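Cleaning a Fabric Seat Without Making It Worse

Most upholstery advice starts with a recipe: vinegar, baking soda, dish soap, something fizzy. I don't trust much of it. Half of those mixtures leave a residue, and the fizz mainly makes you feel busy.

Start dry

Vacuum first, using the brush head, in one direction and then across it. Spend 3 minutes on it, longer if you have a cat. Grit that gets wet turns into mud, and you'll be rubbing mud into the weave.

Find the care tag before you open any bottle. A W means water is fine. An S means solvent only, so stop reading and follow the tag.

Test a spot you can live with

Put a damp white cloth on a hidden patch, press for a slow count of 4, and look at the cloth. Color on it means the dye is moving. Use white every time – a colored rag can leave dye of its own.

A speckled gray-green weave is forgiving to look at, so don't judge it from across the room. Clear the seat, keep the cloth within reach and check the fabric up close.

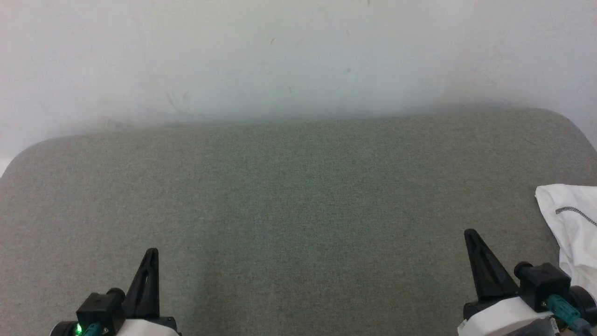 Blot, then leave it alone

Mix a few drops of plain dish soap into 400 ml of cool water. Wring the cloth out hard, then blot from the outside of the mark toward the middle. Go over it again with clean water. Scrubbing roughs up the fibers, whatever the label on the brush promises.

Let it dry overnight with a window open. A hair dryer is quicker, but I've seen it set a ring – and rings are harder to remove than most stains.

Related guides
Vollwood side table: wax or oil?
Is the Fandico fabric spray worth buying?
Scuffs on a matte wall
Washing Mottram cushion covers

Endale Home Notes | Contact | Back to top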